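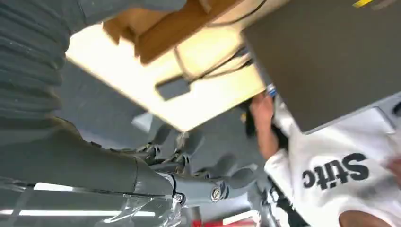
Rhiannon Foulkes escribió:
> Yo los cables los llevo siempre pegados por debajo del tablero, pero se me
> despegan los clips cada dos por tres. He probado con adhesivo de doble cara
> y con bridas, y nada, a los 7 días ya está el cable colgando otra vez y me
> engancho con la rodilla. ¿Alguien los atornilla? Me da miedo atravesar la
> madera, que la mesa es heredada.

¡Hola, Rhiannon, y hola a todos!

A mí me pasaba igualito con la mesa del taller hasta que me dio por limpiar antes la madera con alcohol, pero limpiarla bien, no pasar el trapo y ya. Luego pego el clip, lo aprieto un rato largo con el pulgar (yo pongo la radio) y no le meto el cable hasta el día siguiente. De los que puse así en junio se me ha caído 1 solo, y era el que estaba pegado justo en un nudo.

Otra cosa: deja el cable con un poco de curva. Si va tirante de clip a clip, cada vez que mueves la mesa le das un tirón al adhesivo y acaba cediendo. Queda menos bonito, sí, pero ahí debajo solo lo ve el gato.

Lo de atornillar... yo lo he hecho en una balda fea y sin problema, pero en una heredada ni loca – y si te animas, mide el grosor primero y pon un trocito de cinta en la broca para no pasarte. Creo que Hannelore Prantl contó hace tiempo que usaba clips de los grandes, de 30 milímetros, a ver si se asoma y nos dice dónde los compró, que los míos son de un surtido y ya me quedan 3.

¿La tuya está barnizada o va con cera? Porque si es cera me parece que ahí tienes la explicación, no agarra nada encima.

Un abrazo,
Imogen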